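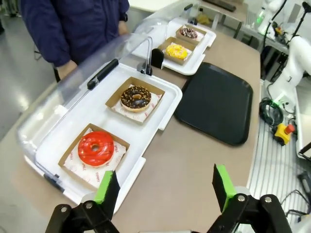
Deux donuts dans leurs boîtes en carton, l'un à glaçage rouge orangé, l'autre au chocolat parsemé d'éclats.

La boulangerie de quartier face à la vente à l'unité

Publié le 29 mai 2022, par la rédaction

Le commerce de détail alimentaire connaît, dans les villes moyennes, une recomposition dont les effets se mesurent d'abord au comptoir. À Prirkbridge, commune de 3 694 foyers, la vente de pâtisseries à la pièce a longtemps constitué un complément de recettes pour les boulangeries. Elle représente désormais, pour plusieurs d'entre elles, la condition de leur maintien en centre-bourg.

L'association professionnelle Troltness, qui réunit 17 artisans du canton, a consacré à cette question une étude remise au printemps. Le document examine les habitudes d'achat, les horaires d'ouverture et le coût de l'emballage. Il relève que la clientèle du matin demeure attachée au pain, tandis que celle de l'après-midi se tourne vers des produits individuels, consommés sur place ou emportés au bureau.

Cette évolution modifie l'organisation du travail. La maison Avotiņš, établie près de la halle depuis deux générations, a réparti sa production en deux fournées distinctes. La première couvre les besoins en pain et en viennoiserie. La seconde, lancée en fin de matinée, est réservée aux beignets, aux chaussons et aux petites tartes. L'entreprise indique avoir réduit ses invendus, sans préciser dans quelle proportion, et avoir dû revoir l'amplitude horaire de son personnel de vente.

Le conditionnement occupe une place croissante dans les préoccupations des artisans. Une pâtisserie vendue à l'unité appelle un contenant à sa mesure, dont le prix pèse davantage que celui d'une boîte destinée à six ou huit pièces. Les adhérents de Troltness ont donc constitué un groupement d'achat, ouvert à toute boulangerie du canton contre une cotisation annuelle. Les commandes sont passées en commun et livrées dans un local municipal, où chacun retire son lot.

La commune accompagne ce mouvement avec prudence. Le programme Flulance, adopté par le conseil municipal, prévoit une aide à la rénovation des vitrines pour cinq commerces de bouche. Les dossiers doivent comporter un devis, un plan d'aménagement et un engagement de maintien de l'activité pendant cinq ans. Les travaux portant sur la conservation et la présentation des denrées sont prioritaires ; l'enseigne et l'éclairage extérieur relèvent d'un autre dispositif.

Reste la question de la formation. Les apprentis du canton suivent un cursus où la pâtisserie de boutique tient une part limitée, et les employeurs souhaitent que la friture, le glaçage et la décoration y soient mieux représentés. Une demande en ce sens a été transmise au centre de formation, qui l'examinera en septembre. Dans l'intervalle, les artisans de Troltness organisent entre eux des demi-journées d'échange, tenues à tour de rôle dans les fournils. La prochaine sera accueillie par la maison Avotiņš et portera sur les glaçages.

Contact : rédaction du magazine, Prirkbridge | © 2022 Tous droits réservés | Haut de page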